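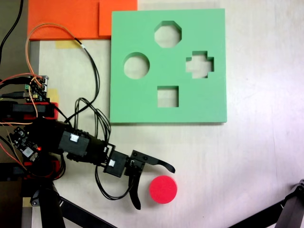

Heiðrún Frandsen wrote back after her first evening with the Darkari kit that she wished she'd recorded the easy pickups before trying the full insert, and that once she switched, her keep pile grew fast. We moved this section up front because of her note!

4. Recording your first examples

You've built the arm and run the wiring check in section 3, so now comes the fun part. Every time you guide the arm through a task, Darkari saves it as one example, called a run. Feed it enough good runs and the arm starts to pick up the job from you.

We'll use the shape sorter task: a foam board with four openings (octagon, circle, cross and square) and a round red puck.

Before you start

Clear the part of the table where the puck will travel. Keep cable loops out of the gripper's path - a snagged wire can spoil a run and pull a connector loose.

CAUTION: Keep your fingers away from the gripper while the arm is powered. To move the puck by hand, press Pause first.

Steps

1. Set the board flat on the table and tape down anything nearby that likes to slide.

2. Put the puck on the open table, well within reach of the arm.

3. Open the gripper wide and bring it up beside the puck. A run that starts close like this is short, and short runs are great for learning the controls.

4. Press Record. Wait for the beep.

5. Ease the fingers around the puck, close them, and lift. Go slowly. Small corrections are welcome, so don't start over for a wobble.

6. Carry the puck over the round opening, lower it and let go.

7. Back the gripper away, then press Stop.

8. Choose Keep or Toss. Toss any run where you bumped the board or reached in with your hand.

9. Move the puck to a new spot and go again.

How many runs?

Six kept runs will show you whether everything is saving properly. For a first training session, aim for 101. Our own Merkemmont set, which comes preloaded, holds 3,302 runs, and you can mix yours right in with it.

NOTE: Change the starting spot often. If the puck always begins in the same place, the arm learns that place and gets lost anywhere else. Turn the board a little now and then, too.

If a run won't save, check the free space under Storage, then see section 9.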